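Recording Your First Folding Demos with the Handheld Grippers

Kevthorpe Robotics Club, Laundry Project Guide, Part 2

If you finished Part 1, your grippers are charged up with fresh settings, your login works, and you're ready for the fun part. In this guide you'll record folding demos by hand, check them, and send them off to the training queue. You don't need any coding for this one! If you can fold a towel, you can help teach the arm to do it.

Our project is called Citari, and we're getting it ready for the Flirnden student showcase in February. The task is simple to say and surprisingly tricky to do: get a piece of laundry out of a basket, put it on a table, and fold it.
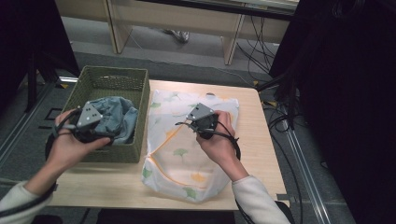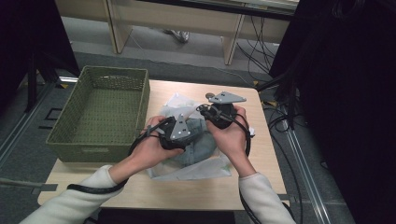 One gripper in each hand, with the basket on the left side of the table.

What you need

Two handheld grippers, left and right
The table and the woven basket
A few pieces of laundry from the club bin
The recording laptop, logged in to the Citari account
Long sleeves pushed up or snug at the wrist, whichever is comfortable
A partner to run the laptop (you can do it alone, but it's slower)

Step 1: Set up the table

Put the basket on the left and leave the middle of the table open for folding. Don't fuss over getting the basket in exactly the same spot as the last person. Small changes are great for us, and a basket turned a little one way or the other gives the model something new to learn from. Just keep all of it on the tabletop.

Now look at your cables. Each gripper has its own, and you want enough slack to reach the far edge of the table without a tug. Let the extra hang down by your wrist. If a cable lies across the cloth while you're folding, stop and start that demo over.

Step 2: Pick your laundry

Start with something flat and easy. A pillowcase is perfect. Once you've got a feel for the grippers, move on to the pieces with more personality — denim is stiff and likes to spring back open, and thin cloth wrinkles if you so much as look at it. Mix them up as you go. We had one week where everybody recorded towels, and the arm got really good at towels and hopeless at everything else.

Step 3: Get into position

Stand at the middle of the long side of the table and hold both grippers over it with the plates on top. The tracking relies on those plates, so keep them from knocking together, and try not to cover one with your other arm when you reach across.

Open and close each gripper twice. Your partner should see both sets of numbers move on the laptop. If one side stays flat, unplug that gripper, count to five, and plug it back in.

Step 4: Record

Have your partner press the space bar and say "go."

Reach into the basket and pinch the cloth near an edge or a corner. Lift it straight up until it clears the rim, then bring it to the middle of the table. Set it down, let go, and find two corners.

Fold at a steady pace, slower than you would at home. Pausing for a second to think is fine. Waving the grippers around while you think is less fine, since the arm will happily copy that too! When the fold is done, open both grippers, lift them away, and hold still until your partner presses the space bar again.

A good demo usually runs under a minute. Anything over 100 seconds gets flagged, and you'll have to watch it back before you can save it.

Step 5: Keep it or toss it

Watch the playback right away while you still remember what happened. Toss it if:

you dropped the cloth off the table
you touched the cloth with your fingers
the tracking line jumps or goes red

Keep it if you missed a corner and then grabbed it on the second try. Those are some of our favorites, because the arm misses corners too and needs to see how to recover.

Step 6: Name and upload

Name the session with your initials, the item, and the session number, like this: kt_pillowcase_7. Then hit Upload and leave the lid open until the bar fills. The files go to Zamora, the club's storage machine, and the counter on the home page goes up by however many demos you kept. It was at 2,455 when this page was last updated, and watching it climb is more exciting than it has any right to be.

How many should I do?

Most new members get through roughly 140 demos in their first month, a few short sessions at a time. Take a break when your hands get tired — the pinching uses muscles you didn't know you had, and sloppy folds at the end of a long session mostly get tossed anyway.

Before you leave

Close the recorder, set both grippers back on their hooks, and coil the cables loosely with the straps on. Tight coils crack them near the plug. Put the laundry back in the bin unfolded, so the next person has something to do.

Part 3 covers trimming your demos and starting a training run.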